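Les tables pliantes et la vaisselle de Clondiven

Troisième livraison de la galerie des objets modestes, celle que personne n'avait réclamée et que Beca Mostyn m'a pourtant relancée trois fois pour obtenir. Après les tabourets et la série un peu longue sur les égouttoirs (je m'en excuse auprès de ceux qui sont allés au bout), on passe à table. Une table pliante, pour être précis, avec ce qu'il faut dessus pour qu'une personne seule mange et boive convenablement.

Je dois avouer un faible ancien pour le faux marbre. Le vrai est froid, lourd, taché par le premier citron venu, et il faut se mettre à quatre pour le déplacer. Le faux se plie, se range derrière une porte et prend des libertés de couleur que la géologie n'aurait pas osées. Celui-ci tire sur le saumon, avec des veines qui partent dans tous les sens comme une carte routière dessinée par un cousin distrait. Idris Pumphrey trouve que cela ressemble à du jambon. Idris Pumphrey mange debout au-dessus de l'évier, son avis a donc été noté et classé.

Quant à la vaisselle, elle est en inox, sauf le gobelet, qui a choisi le magenta et s'y tient. J'ai grandi avec des assiettes de ce genre dans une maison où l'on cassait tout le reste. On les entendait tomber de l'étage, on attendait la fin du roulement, et le repas reprenait. Ma grand-mère les appelait « les éternelles », avec une pointe de regret, car elle aurait bien aimé en changer.

Les vues se regardent de préférence l'estomac plein. 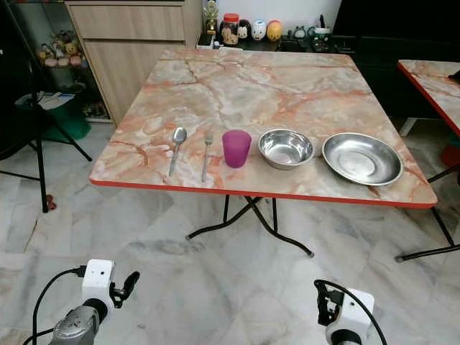 Le couvert au complet, aligné de la cuillère à l'assiette. L'étiquette voudrait la fourchette à gauche et l'assiette au milieu. L'étiquette n'a pas été consultée. 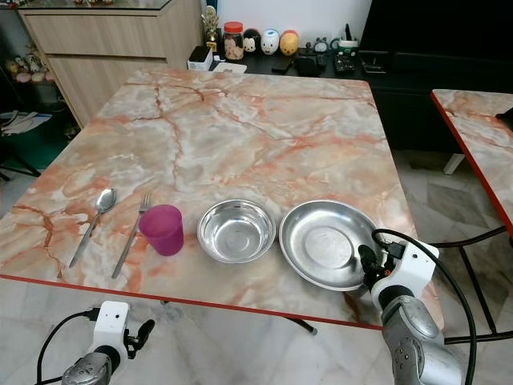 La fourchette s'appuie contre le gobelet, familiarité qu'on ne tolérerait pas d'une argenterie de famille. Le petit bol, lui, a pris un peu du rose de la table.
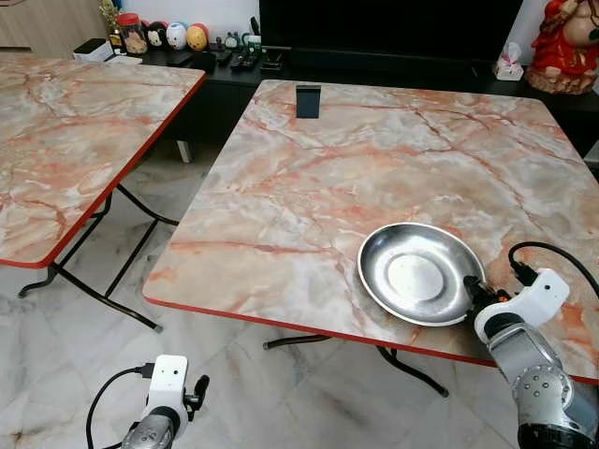 Deux tables, deux plateaux du même marbre imaginaire, et une assiette ronde sur celle de droite. Le petit support noir, vers le bord du fond, a l'air d'attendre un menu.

Comment ravoir une assiette en inox devenue terne ?
Avec de l'eau chaude, un peu de liquide vaisselle et une éponge douce, puis un chiffon passé tout de suite pour éviter les traces de calcaire. Si le voile persiste, du vinaigre blanc dilué, un rinçage, et on essuie encore. La laine d'acier est à proscrire, elle raye. Les rayures déjà là resteront, autant s'y attacher.

Quelques mots encore pour ceux qui envisagent l'achat d'une table pliante, puisque la livraison précédente m'a valu du courrier. Botond Pálfi m'écrit qu'il en possède 2 et qu'il s'est pincé les doigts avec chacune. Je compatis. Le piétement croisé demande un peu de méthode : on pose le plateau à l'envers sur une couverture, on ouvre les pieds à fond, on vérifie que tout est bien verrouillé, et c'est seulement après qu'on retourne l'ensemble, de préférence à deux. Ceux qui font tout cela debout, d'une seule main, en tenant la salade de l'autre, connaissent la suite.

Surveillez aussi la bordure. Un liseré de couleur est charmant pendant une saison, puis il commence à se décoller dans un angle et l'on passe ses dîners à le gratter de l'ongle en faisant semblant d'écouter. Un point de colle le premier jour épargne bien des conversations. Et n'y posez pas la cocotte sortie du four sans dessous-de-plat, les veines du décor sont assez nombreuses comme cela.

Aniela Wieczorek me demande enfin si l'on peut réellement recevoir avec de l'inox. J'ai reçu ainsi tout le mois de mars, sans perdre un seul ami, et même en regagnant un que je croyais fâché. La soupe y refroidit vite, il faut le savoir. Les couteaux y crissent d'une manière qui met fin aux discours, et j'ai vu des soirées sauvées par ce bruit.

La prochaine galerie sera consacrée aux boîtes à biscuits dans lesquelles il n'y a jamais de biscuits. Osian Pugh a promis de prêter la sienne, qui contient des boutons, un mètre ruban et la notice d'un grille-pain mort depuis longtemps. Les envois de lecteurs sont acceptés jusqu'à la fin du mois, boîtes fermées ou ouvertes, avec une ligne sur le contenu. Les dessous-de-plat en liège, qu'on me propose avec insistance, attendront leur tour.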